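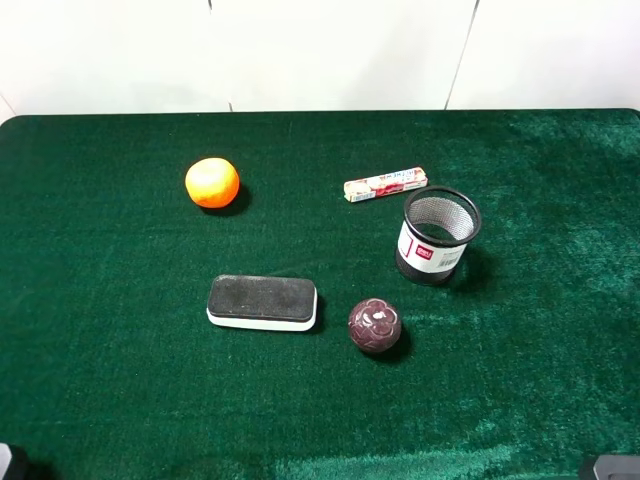 Kamata tabletop set, student robotics club
README, second version, started in December

What you get

1,413 recorded attempts at picking up small household and desk items from a felt-covered table, plus the logs and the scripts we used to sort them. Each attempt is one folder with the video from the fixed camera, the joint readings and a text file with the instruction and the result. The club collected all of it over one term, mostly after classes.

Before you get excited

The first README called this set "diverse". It isn't very. There is one table, one colour of felt and one wall behind it. A policy that does well here may have learned our table and little else. We tried the Naveck baseline on a bare bench in the next room and it did badly enough that I would not quote any number from this set without a second location beside it.

I also have doubts about the word "success" in the result files. Whoever ran the session typed it in, and we did not agree on a rule until partway through. Before that, some people counted a lift and others wanted the item set down again. Tomomi Chiba went back through 231 of the early attempts and changed 90 labels. The rest of the early ones have not been checked. Treat them as opinions.

Objects

Mixed on purpose: fruit, wrapped candy, a mesh pen holder, a whiteboard eraser, a patterned ball and whatever else fit the gripper. Names in the instruction files are not consistent. The eraser is also "duster" and "board wiper", and "orange" can mean a fruit or a colour. The script fix_names.py catches most of this. Read its output before you trust it.

Splits

train: everything not listed below
test: 200 attempts, picked at random
odd: dropped frames, bumped camera, wrong instruction

The random test split is too easy, as neighbouring attempts often share a layout. Split by session if you can. The session number is in the folder name.

Known problems

Timestamps drift in the longer sessions. The Idora converter rounds gripper values to open or closed, so use the raw logs if you care about grip width. Trodberg format export is half done and untested.

Licence

Free for class and club use. Send corrections to the club list with the folder name in the subject line.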